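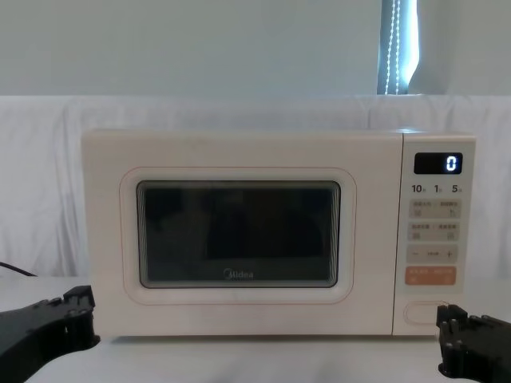

Page last changed: October, by Aino Lindqvist

The microwave for the shared kitchen at Pestow. It is a cream Midea with the labels in Chinese. We had 676 set aside for the kitchen and this came out of it.

Quick times run along the top of the buttons: ten seconds, one minute, five minutes. The orange button at the bottom is pause/cancel on the left and confirm/start on the right.

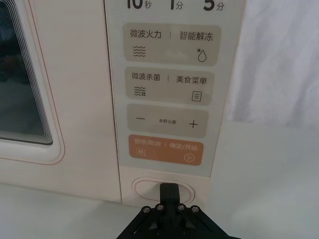
Saarinen asks if porridge can go in on the one-minute setting. Yes, in a deep bowl, and stir it halfway.

Glass plate inside, light on, door shut. Please wipe the plate on Wednesday with the rest of the worktop.
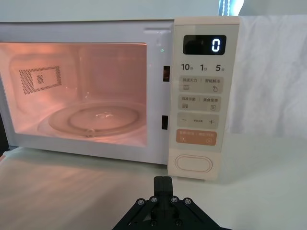 Could we have the English labels taped up next to it as well? I always forget which one is defrost.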